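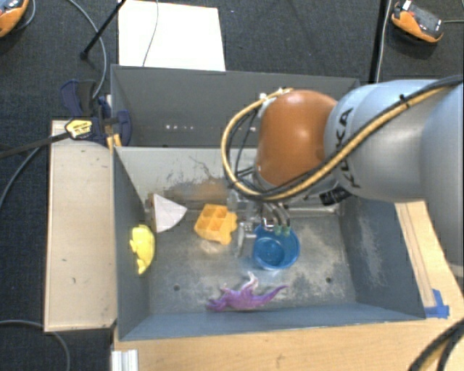

4. Naming open containers at work

4.1 Data and speakers

The recordings used in this section come from the second part of the project, in which people were asked to talk about their jobs while sitting in a break room or at home. The 113 speakers worked in three trades: furniture making, food packing and parts storage. Most lived in or near Clullcombe. A smaller group had moved to the town from Hjaltested as adults, and their answers are kept apart in 4.3.

Interviews were carried out in English by Consuelo Mateos and Shazia Bugti. Neither used a container word before the speaker did. Where a speaker said only "that" or "one of them", the interviewer waited, and then asked what would be written on an order form. Answers to the order form question were coded separately, as people often changed their wording when they thought of writing.

We found 3257 mentions of containers across the interviews. A mention was counted once for each noun, so "the bin, you know, the big tub" gives two. Lids, shelves and vehicles were left out. Skips were kept in, after some discussion, as several speakers treated a skip as a very large bin and said so.

4.2 The range of words

Speakers used 18 different nouns for open containers. The commonest by a wide margin was "bin", with 700 mentions. After it came "box", "tray", "crate" and "tub", in that order. The remaining nouns were rare, and four of them were used by only one person each.

In everyday British English the first meaning of "bin" is a container for rubbish. Dictionaries give the storage meaning too, but most of our speakers said they had learned it at work. One furniture maker remembered being told in her first week to "put the good ones in the bin" and asking twice whether this was right. Similar stories came up in all three trades. We take this as a sign that the storage meaning is learned late, at least by these speakers, and is tied to the workplace. Few of them used it when talking about home. A deep container for toys or potatoes was a "box" or a "tub" even for people who had said "bin" a few minutes earlier for something of the same size and shape.

Shape matters more than material. An open, rectangular metal bin, as in Figure 4, falls well inside the group of objects that parts workers called "bin" with no hesitation. The same workers used the word for plastic and for wood. Height did make a difference. Once the sides were lower than a hand is long, "tray" took over, and there was a band in between where both words were used, sometimes in one sentence.

Figure 4. Open bin with rectangular sides, grey metal.

Food packers drew the line elsewhere. For them "tray" covered anything that could be stacked when full, whatever its depth, and "bin" was kept for waste. Two packers corrected the interviewer's notes on this point. The reason they gave was hygiene - a word that also means rubbish was not welcome near food, and new staff were told not to use it. This is the only case in our data where a choice of word was taught openly.

4.3 Speakers from Hjaltested

The speakers who came from Hjaltested used fewer nouns on average and relied more on "box". Mohandas Sastry (personal communication) suggests that this reflects the English taught at school there, where "box" is met early and "crate" hardly at all. Our interviews fit this view but do not prove it. Length of stay in Clullcombe may be just as important, and the group is too small to separate the two.

What the group did share was a habit of adding the contents: "screw box", "bread box", "box for handles". Local speakers did this much less often. When they did, it was nearly always to tell two containers apart which stood side by side.

4.4 Points left open

We did not ask speakers to sort or name objects placed in front of them. A naming task of that kind was tried by Vimala Reddy in an earlier study of kitchen words, and she found that people gave more careful answers than they did in talk. It would be useful to know whether the border between "bin" and "tray" becomes sharper under those conditions. The written answers to the order form question are discussed in Section 5, together with the stock lists supplied by Drallosar.

Contact: Senthil Amin, corresponding author | © The authors | Back to top

This site uses cookies to remember your reading settings. Accept | Manage cookies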